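Moving Money Between Currencies: Common Questions

Last updated 25 June 2022

Why does the rate I get differ from the one in the news?
The rate in the news is the midpoint between what banks pay each other to buy and to sell. Customers are charged a margin on top of that. A provider that advertises no fee still earns the margin, so compare the amount that will arrive and ignore the headline.

What makes a currency lose value?
Several things, often at once. If prices rise faster at home than abroad, the currency tends to buy less over time. If interest rates are higher elsewhere, savers move their money there. A country that imports far more than it exports needs a steady supply of foreign money to pay the difference, and when that slows the exchange rate usually takes the strain.

Is a weak currency always bad?
No. Exporters and hotels often do well from one. People who buy imported fuel or medicine do badly, and so does anyone who borrowed in a foreign currency and earns in the local one.

What is a peg?
A promise by a central bank to keep its currency at a set rate against another. It has to hold enough foreign reserves to back the promise. While a peg lasts, importers can plan ahead. When one breaks, the move can be large and fast.
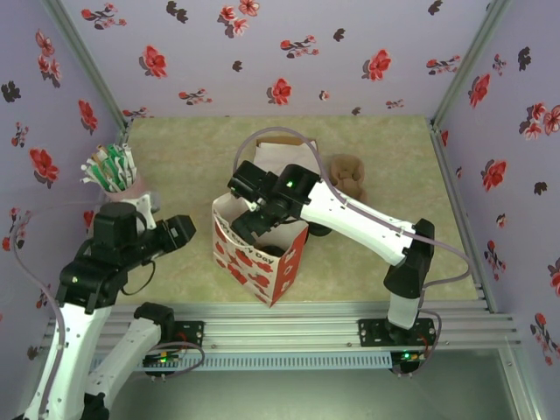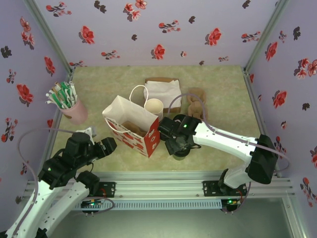

Do exchange rates affect shop prices right away?
Usually there is a delay. A store sells the stock it has already paid for, and many wholesale orders are priced months ahead. Cheap goods with thin margins tend to move first. Take a paper gift bag with red flowers on it: if it is imported, the store pays for the bag, the freight and the import duty, and only part of that follows the exchange rate. Rent and wages are paid in local money. A currency that drops 27 percent will not normally push the shelf price up by the same amount.

Should I wait for a better rate?
We don't give forecasts. If you have a bill due in September, you can buy part of the money now and part later, which spreads the risk. A forward contract fixes the rate today for a later date, but you are bound by it if the market moves your way.

Can a government simply set the rate it wants?
It can announce one. If too few people will trade at that rate, a second market appears with a different price, and businesses start using that one for their own planning.

Comments (2)

Malsha Sikder
The part on forward contracts was useful. Does a small importer have to put down a deposit?
Reply

Rafsan Chowdhury
Malsha, mine asked for one, and for more when the rate went against me. Read the margin call terms before you sign.
Reply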